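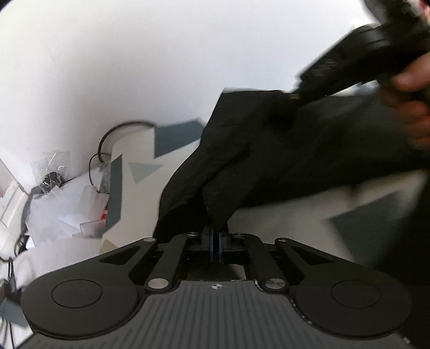 Black garment over the triangle print, mid-fold.

Rollano: a set of everyday laundry folds

Hi, and thanks for opening the README! Rollano is my collection of ordinary clothes being folded in an ordinary room in Pradetville. There are 1,011 folds in it, made with 50 garments, and every one has a short note saying what the garment was, which fold was used and how it came out. Tanner MacDonald and I did the folding between us (his stacks are straighter than mine, I've made my peace with it).

Sobia Kiani

What's in the folder

folds.csv is the main table, one row per fold
garments.csv lists each garment with its color, fabric and closures
fold_types.txt describes the 8 folds in plain words
notes/ has our remarks, typed up as we went, spelling and all

Start with garments.csv. I know everyone goes straight to the big table, but the garment IDs won't mean much until you've looked through the list.

The clothes

T-shirts, sweatpants, button shirts, a couple of hoodies, and a lot of black stuff. I mean a LOT. Black cotton is what I wear, and it's hard to work with on film as well as in real life, because the creases sink into the color and you lose track of where the edge is. If you filter on color = black you'll get the biggest single group in the table.

Snaps and rivets get their own column. I added it late, after noticing that anything with a bit of metal on it drapes a little differently at that spot and likes to swing when you pick the thing up by the opposite corner. Zippers are in the same column, buttons are not. Buttons are under closures_soft, which made sense to me on a Wednesday evening and I've left it that way so the older notes still match.

The folds

Most are what you'd guess: in half, in thirds, sleeves back and up, the flat roll. Two have house names. The Hashmi is a long lengthwise fold followed by a tuck at the waistband, good for sweatpants. The Hakham starts with the garment held up by one corner and lowered so it folds over itself on the way down. It looks lovely when Tanner does it. Mine got marked "redo" so often that I gave redo its own value in the outcome column.

Outcome values are neat, ok, redo and gave_up. Please don't read too much into the line between neat and ok! We each judged our own, and I was tougher on Monday-morning me than I needed to be.

The surface

White with gray-blue triangles. I like it under dark clothes since the points peek out along the hem and you can see at a glance if you've gone crooked. It's a pain under pale gray shirts, where the print and the fabric sort of melt together. Those rows have low_contrast set to 1.

The room wasn't cleared for any of this. Plastic bags, cords, a box, the usual pile. I do my laundry in a lived-in room and figured you probably do too.

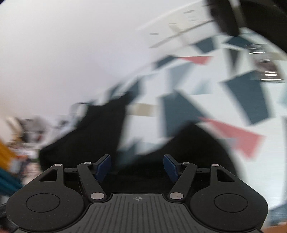
Do the garments need to be ironed first if I want to add folds of my own?
Leave them as they come off the drying rack, since ours were folded unironed and yours will sit better beside them that way.

Known problems

Garment 31 appears twice in folds.csv with different sleeve lengths. It's the long one.
A few rolled T-shirts are entered as thirds. I've fixed the ones I found.
Socks are missing completely. We started on them, argued over whether a ball counts as a fold, and went to dinner.

Adding to it

Copy the last row of folds.csv, change the values, and use your initials in the folder column so they don't get mixed up with SK or TM. New fold types are welcome, just write the steps into fold_types.txt in words my aunt could follow. Send questions about the garment list to me and questions about the Hakham to Tanner.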